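Come break our grippers (paid, October, no experience needed)

Posted by Ye-ji Wi, Maillard test shop

Hi! I'm looking for people to help us with a gripper comparison we're running through October, and I'd love it if some of you had never been near a robot before. I do mean that. We have plenty of people here who know how to make an arm look good, and that's half the trouble.

So, what are we doing? We're comparing two grippers on the same arm, picking mixed junk out of a bin. One is the Gritix, with thin fingers for reaching down between things. The other is the Brorkard, which is chunkier and squeezes harder, and which my colleague Lambros Balaskas will tell you is the better of the two before you've got your coat off (please ignore him until your last shift is over). Each one gets the same objects, the same bin, and the same time on the clock. The part that changes is the person driving, and that would be you.

You'd be steering with a handheld controller. The first half hour is just playing around until your hands get the idea. After that you do runs of 20 minutes each, with a break in between, and you do 4 runs in a shift. In every run you try to get objects out of the bin one by one and set them down in the drop-off tray. If something slips, you go again. If something is hopeless, you say "skip" out loud and move on, and we write it down. We want the skips every bit as much as the picks, so don't be a hero about it! 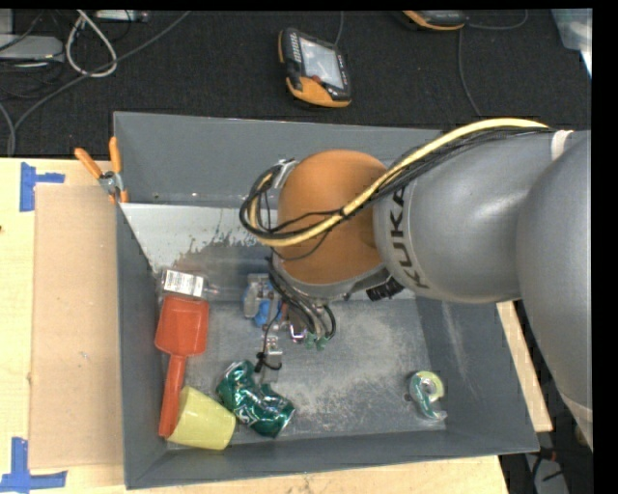 The objects are the fun part, and also the annoying part. We have 88 of them in the full set, all everyday stuff, and Marcelle Jacquet mixes them up into batches so that no two people get the same easy ride. Some are light and roll away the second you touch them. Some have only one good place to grab, and it's always the side facing down. Crushed cans are their own kind of misery, and clear plastic is hard to judge from the camera view – you think you're touching it and you're still a good inch off. You'll get better at that one. I did, and it took me most of an afternoon.

Yes, the bin is beat up. It has been through the Skudholm trials and everything we did before that, and we're keeping it for this round so that our numbers line up with the old ones. You can scrape the floor with the fingers all you like. If you hit a wall hard, the arm stops by itself and one of us resets it, and you don't lose the run.

Who I'm looking for:

Adults, 18 and up. Right-handed, left-handed, both are great, and we're short on lefties at the moment. Gamers are welcome and so are people who haven't held a controller in their lives. You need to be able to sit and look at a screen for 20 minutes at a time, with glasses or contacts if you use them. You should be okay with some noise from the air lines, and we have earmuffs if it gets on your nerves. If you've worked for a company that sells grippers, I'm sorry, I can't take you for this one.

What you get:

$30 an hour, including the practice part and the breaks. Lunch if your shift runs over noon. A shift is three hours all told, and you can sign up for one or for several. I'd prefer people who can do at least two, one with each gripper, but if one is all you can manage, write to me anyway and I'll try to fit you in.

What we record:

The arm's movements, what your controller is doing, and video of the bin. We don't film your face. You'll get a number and your name stays on the sign-up sheet, which Albane Jacquet keeps and which the rest of us don't look at once the shifts are set. You can quit partway through and still be paid for the hours you were here.

After your last shift there's a short chat with me or Hugo Pons about how each gripper felt. I'm a little obsessed with this bit. The logs can tell me you dropped the same cup again and again, but they can't tell me that you'd stopped trusting the fingers by then and were coming in too slow. Swear words are fine, we've heard them all from Lambros.

To sign up, send a note through the contact form on this page with "bin shifts" in the subject line. Tell me which hand you use, whether mornings (9 to noon) or afternoons (1 to 4) suit you better, and if you've driven an arm before. That's it, no resume. I answer in the evenings, so give me a day or so.

Flat shoes with closed toes, please, and tie long hair back. Parking is behind the building, and the door on that side sticks – push it hard.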